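# Getting ready for a first urology appointment

You have waited since September for this visit, and it will last about as long as a haircut. A little homework helps. 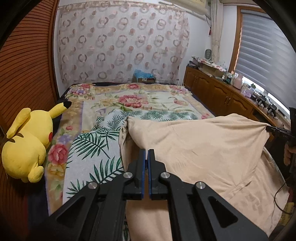 1. **Keep a bladder diary for 4 days.** Write down when you drink, how much, and when you go. Guessing on the morning of the appointment fools no one, least of all a urologist.
2. **Measure, don't estimate.** Use a plastic jug. Label it, then find it a home far from the kitchen.
3. **Count the nights too.** Mark each time you get out of bed, even if you blame the dog.
4. **List your medicines.** Include vitamins and the herbal thing your brother-in-law swears by. Doses matter.
5. **Ask about a urine sample.** Some clinics want one on arrival, and an empty bladder is a poor thing to bring.
6. **Pick your top question and ask it first.** People tend to save it for the doorway, coat on.

If you see blood in your urine or can't go at all, skip the diary and call a doctor today.

A printable diary sheet is at the Halás Clinic front desk. Ask for Sang-wook Cheon, and bring your own pen.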